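About Itmont

Itmont teaches machines to handle clothes. We started with a laundry customer, Hrynyshyn, who wanted to know if shirts could be sorted and folded without a person standing at the table for a full shift. We are still working on the answer. In the meantime we record people doing the work by hand with instrumented grippers, and we train and test folding software on what we record.

We sell two things. One is recorded handling data, mostly garments and household linen. The other is Stinis, the control software that runs on a customer's own arm and fingers. We do not build arms.

Who runs it

The company was set up by Olesia Horobets, who spent 15 years maintaining textile machinery before she wrote any software. She still reads every fault report. If you write to us about a problem with Stinis, she is normally the one who answers.

What happened on 2 May 2019

Most companies leave this sort of thing off their about page. Customers ask us about it anyway, usually on the first call, so it is written down here in full.

During an acceptance test at the Warkitz site, an arm running an early version of Stinis closed its fingers on an operator's hand. He had reached in to free a sleeve that was caught under the hem. The arm was paused at the time, and the light on the panel showed that it was paused. The software had lost contact with one of the finger units for a moment, treated the reconnection as a new start, and finished the grip it had begun before the pause.

He had bruising to two fingers and was back at work the next morning. The force limit did its job. The pause did not, and a pause is what people trust when they put a hand on the table.

We stopped all installations that day. It took us 6 weeks to reproduce the fault on our own bench, mainly because we were looking in the wrong place. Our first report blamed the cable. That report was wrong, and we withdrew it. The cable was poor and had to be changed in any case, but a clean cable only made the fault rarer. The cause was in our code: the pause state was held in memory by the finger unit and was not checked again after a reconnect.

We found it after going back through 1,075 recorded grips one by one. In 4 of them the fingers had moved after a pause command. Those recordings had been marked as operator error and set aside. Nothing in them pointed to the operators.

What changed

The pause is now held by a separate hardware circuit. Software can ask for a pause but cannot end one. To restart, a person has to press a button at the table, and that button cannot be reached with a hand inside the fingers.

A unit that drops its connection opens its fingers and stays open. This costs us recordings. A shirt held at two corners falls when one side lets go, and the take is thrown out. We accept that.

No recording is marked as operator error until a second person has watched it. Lost connections are logged separately, with the time and the unit, and customers can have the log for their own installation whenever they ask for it.

The operator at Warkitz was sent both reports, including the one we withdrew. He pointed out that the pause light was green, the same color as the running light on the machine next to it. We had missed this completely. It is amber on every panel shipped since December of that year.

How we work now

Shirt handling takes up most of our recording time. Sleeves and hems are where grips tend to go wrong, so we repeat them more than anything else. The grippers are held by hand, one on each side, and a take can be short or long depending on the garment. Takes that fail are kept.
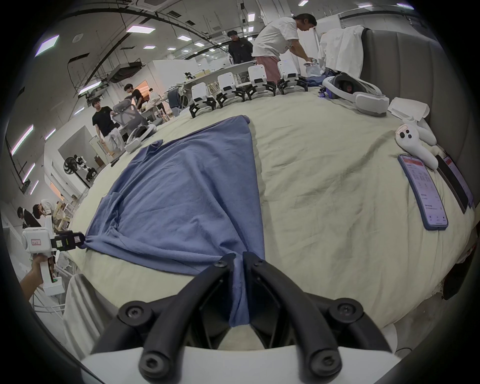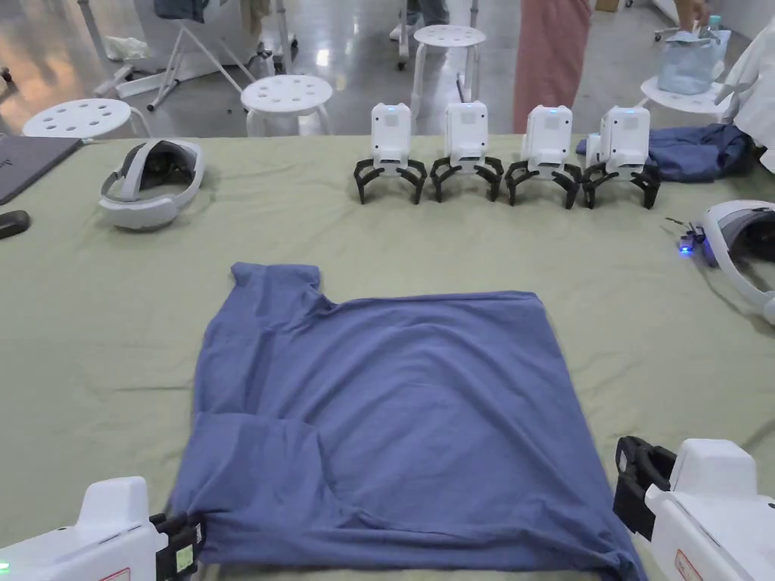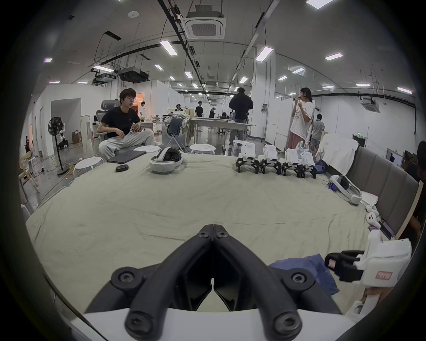
Hand-held grippers in use at a recording session. Four more units stand on the far side in each picture.

People who join us from software jobs are sometimes surprised by how much of the day is spent laying a shirt out again. New staff record garments for their first two weeks, whatever they were hired to do. They also read both Warkitz reports before they are given access to the Stinis code.

We do not run powered arms and hand-held recording at the same table. A customer who wants to see both will be shown them one after the other, with the arm isolated at the wall before anyone goes near the cloth.

What we have not solved

Stinis still has trouble with wet fabric, and with anything that has a drawstring. It can mistake a folded hem for the edge of a garment and grip two layers where it should take one. When that happens the fold comes out crooked, and sometimes a seam is pulled. We tell customers this before they sign. Hrynyshyn keeps a person at the end of each line to check for it.

Reconnect faults have also not gone away. Radio links drop in busy buildings, and ours is a busy building. What has changed is what the fingers do when it happens. We publish the number of dropped connections with each release of Stinis – including the releases where it went up.

Reporting a fault

If you use our equipment and it moves when you did not expect it to, stop using it and tell us the same day. You do not need to know the cause. Leave the unit powered if it is safe to do so, as the log is easier to read that way, and write down what you were doing with your hands. Please do not tidy up the table first – the position of the garment often tells us more than the log does.

Reports go to Olesia Horobets through the contact page. You will get a copy of whatever we find, and a corrected copy if we find we were wrong.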